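Home Issues Working Papers About Search

October 15, 2023
By Heloísa Frota and Valdir Cordeiro

12 shares 3 comments

4. Pretend bread and the problem of the box

I should say up front that I came to this section from the furniture side. Valdir and I were supposed to be writing about storage, meaning shelves and bins and how low is low enough, and the bread sort of took over. Readers who want the shelf heights will find them in Section 3. What follows is about the pieces that go in and out of the boxes, and mostly about one kind of piece, the small bread roll, which gave us more trouble and more good material than the rest of the play kitchen put together.

4.1 Why bread gets sorted last

The play kitchen at Prendham was stocked by people with different tastes over a long stretch of years, so the food in it doesn't match. Some of it is wood, some is felt, a lot is molded plastic, and the scale is all over the place (there's a lemon bigger than the chicken). When we asked adults to put the whole lot away at the end of a session, using any system they liked, they nearly always started with fruit. Fruit is easy! It has a color and a shape and everyone agrees about it. Vegetables came next, with a little hesitation over the tomato, and then anything that looked like meat.

Bread was left on the table until the end in most of our sessions. I don't think people disliked it. They just couldn't settle what it belonged with. Was it breakfast? Was it bakery, together with the cakes? Phyllis Cropper, who ran the sessions with me and has put away more toy food than anyone I know, keeps bread with the sandwich fillings, on the grounds that this is where a child will want it. Florin Avram puts it with the pastries and won't hear otherwise. We logged 1528 separate put-away moves across the study, and the moves involving bread were the ones most likely to be undone - a roll would go into one box, come out again, sit on the table a while and end up in another.

We had expected the plain pieces to cause this, the slices and squares that could be cheese as easily as toast. They did cause some of it. But the decorated pieces were worse. A plain loaf is bread and that's the end of it, while a roll with something sweet-looking on top pulls toward the cake box, and people could argue about it for a surprisingly long time.

The roll in Figure 4 is a good specimen of the type. I'm fond of it, and I've heard it called a milk loaf, a baguette, an éclair and (by Florin) "the fancy one." The shape says bread to me, short and plump with slanting ridges across the top. The white looping lines say icing. Both readings are fair, and you can make whichever one you like the official one as long as you write it on the box.

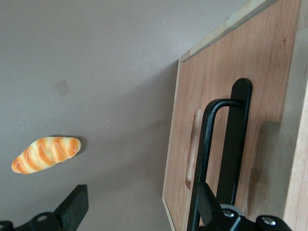

Figure 4. Toy bread roll with white zigzag decoration, beside a plywood box.

4.2 Inside, beside, on top

Now for the box. We used light plywood ones, open and unpainted, because Nadja Zürcher had already tested painted ones in an earlier round and found that people followed the paint. Give them a red box and in go the apples and the strawberries, and you learn nothing about how they think of food. Plain wood doesn't suggest anything. It also takes a pencil label well and a wrong label can be sanded off, which we did more often than I'd like to admit.

What I hadn't thought about before this project is how much tidying happens next to a container. In my own coding scheme, back in March, I had only two outcomes for a piece: put away or left out. Valdir looked at the first batch of notes and asked me what I was doing with all the things that had been set down right by a box. I was calling them left out. He thought that was silly, and he was right. A roll set down close to a box has been placed in relation to it, and the adults we interviewed were quite clear on the point. "That one's waiting," one of them told us. Another said she kept a piece by the box when she wasn't sure, so that the next person could decide.

So we added a third outcome, which we called parked. After recoding everything, the total came to 1699 placements, higher than the number of moves because a piece already standing by a box at the start of a session now got a code too. I won't pretend the line between parked and left out is a sharp one. Our rule was that a piece counted as parked if it was within a hand's width of a box and not touching another piece of food. Phyllis wanted to drop the second part. We kept it, since piles behave differently and deserve their own paper.

Bread was parked a lot. I've been back and forth on why, and here are my best guesses, for what they're worth. First, the label question from 4.1, which I think does most of the work. Second, the shape. A long roll lies flat and stays put on a smooth surface, so there's no hurry about it, whereas the orange has to go somewhere right away or you'll be chasing it under the radiator. And maybe a bit of this is about looks too. The glossy pieces are cheerful things, and several adults admitted they'd rather leave a nice one where the children could spot it. I can't code for that and didn't try.

4.3 What the gloss does

A short word on surfaces, as a reviewer of an earlier draft asked. The bread pieces are shiny in a way that bread never is. Real crust is dull, or has a soft shine if somebody has been at it with an egg wash. The toy version has a plastic sheen, with cream-yellow and golden-orange bands standing in for the baking, and I had wondered whether this made the pieces harder to read as food.

It didn't seem to. People named the glossy pieces quickly, and when they got stuck they got stuck on which bread, hardly ever on whether it was food at all. The felt pieces were the slow ones. We have a felt item from the Gunia set that was named as a pancake, a potato slice and a coaster, and I still couldn't tell you which is correct. What seems to matter is the pattern. Put diagonal ridges on a lump and color the low parts darker than the high parts, and adults will say bread. Valdir has a theory that the ridges are doing the job all by themselves and you could paint the thing blue. We haven't tested it, but I would love to.

4.4 Changes we made at Prendham

After the first 40 sessions we changed the setup a little. The bread box was moved to sit between sandwich fillings and cakes, which kept both Phyllis and Florin happy, and the pencil label was changed from "bread" to "bread and buns." Parking of rolls went down. It went down for the iced ones in particular, I suppose because "buns" gave people permission.

We also tried a shallow tray marked "not sure" and took it away again. Everything went in it! Up to half the pieces in a session, at its worst, including a banana. Nadja had warned us this would happen, and she has asked me to record that fact in print, so there it is.

The Werirano site kept the original label throughout and works as a rough comparison, although the rooms aren't much alike and theirs has fewer pieces with decoration. I'd be careful about reading a lot into the difference between the two. Their boxes are deeper as well, so a roll dropped in there is out of sight, and one of the staff told Valdir she reached in and felt for the ridges when she wanted to check what she had. Depth comes up again in Section 5, together with lids, where Nadja takes over the writing.

3 comments Share Print Next section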